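Going back to pencil and paper

23/09/2018

I've been writing by hand again since the spring, and I am completely hooked. Letters, lists, half a diary, a very long plan for the garden in Lornville. It started when I ran out of ways to put off a letter to my old teacher and found that once I'd sat down with a pencil it took 10 minutes and I didn't want to stop!
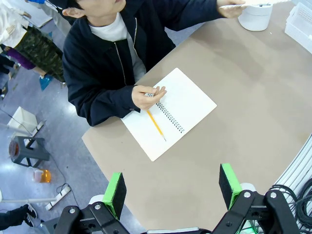
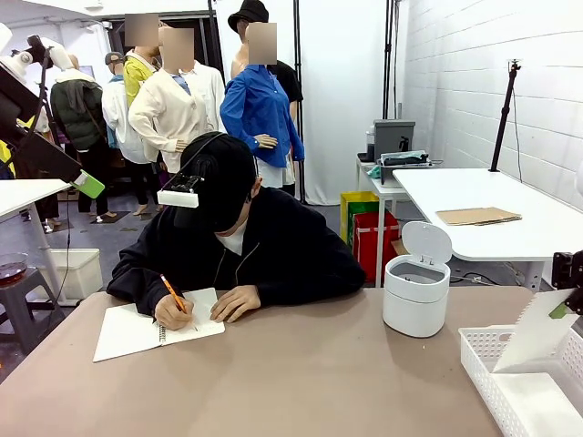
A spiral notebook and a yellow pencil, at a big table.

Why pencil?

I used pens for years (mostly whatever was lying by the phone) and I never enjoyed them much. A pencil has a sound. It gets blunt, so the letters get fatter as you go down the page, and then you sharpen it and they're thin and smart again. You can press hard when you're cross. I've been through most of the grades by now and for everyday writing I keep coming back to plain HB, though 2B is lovely for lists — big soft letters that you can read from across the kitchen.

My friend Lingyun Lü swears by very hard pencils and writes so faintly that I have to hold her postcards up to the window. We have agreed to differ.

Lined or blank?

Blank, every time. I know people worry about their lines sloping, and mine do slope, quite badly after lunch, but there's so much room! You can put a little map in the corner or write sideways up the edge. I tried a squared one for the garden plan and that was very good for working out the beds, so I'll allow squares for that.

Spiral bindings are the other thing I've come round to. They catch on everything in my bag, yes. They also fold right back on themselves, so you can write on your knee on the bus, and you can tear out a page for somebody without the rest of the book falling to bits.

What I write

Mostly letters now. I have 4 people who write back, and one of them lives close enough that we could just talk over the wall, but she likes getting post as much as I do. I try to fill both sides. If I get stuck I write down what I had for tea and what the weather is doing, and by then something better has usually turned up.

I've also begun copying out recipes from my aunt's old cards, which are nearly all butter stains by this point. There's a plum cake in there that I'd forgotten completely. I'm making it again at the weekend and I'll put the recipe up in October, once I've worked out what she meant by "a good oven".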